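Skemen Gripper Comparison - Progress Report to the Plostville Fund

Reporting period: through the end of May

1. Status

Work on the second phase is on schedule. The arm, the controller and the fixed camera were left unchanged between test series, so differences in the results can be assigned to the grippers. Both grippers have completed the small-goods series. The Jadix gripper has thin curved fingers that close passively around an item. The Ojeda gripper has flat parallel jaws with replaceable pads.

2. Grasp trials

Each gripper was run for 400 attempts on the same item list, in the same order. An attempt was counted as a success if the item was lifted, held through a fixed arm move and set down inside the target area. Drops during the move were logged separately from missed grasps.

The Jadix gripper did better on soft wrappers and on items lying at an angle to the jaws. The Ojeda gripper was more repeatable on rigid boxes and placed them with less rotation. Flat packets remain the hardest item for both. Most failures there came from the fingertips touching the table before closing, and the controller then stopping the arm on its force limit.

We raised the approach height by 2 mm partway through setup, before the counted attempts began. This reduced the number of stops but did not remove them.

3. Camera and controller

The fixed camera beside the table gives a usable view of the work area, except when the wrist passes over the item. Shiny wrappers and glossy bowls still produce reflections that shift the estimated item outline. Exposure is now locked for the whole session.

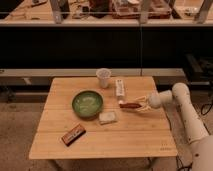

Controller delay was measured from the close command to first finger motion. It was up to 70 ms with the Jadix gripper and shorter with the Ojeda unit. The difference comes from the Jadix driver, which waits for a status reply before each command. A revised driver is being tested on the bench and has not been used in any counted attempt.

4. Next period

- Repeat the flat packet attempts with the revised driver
- Fit softer pads to the Ojeda jaws and rerun the wrapped items
- Move the camera higher to reduce blocking by the wrist

No change to the budget is requested. One set of spare fingers was charged to the parts line.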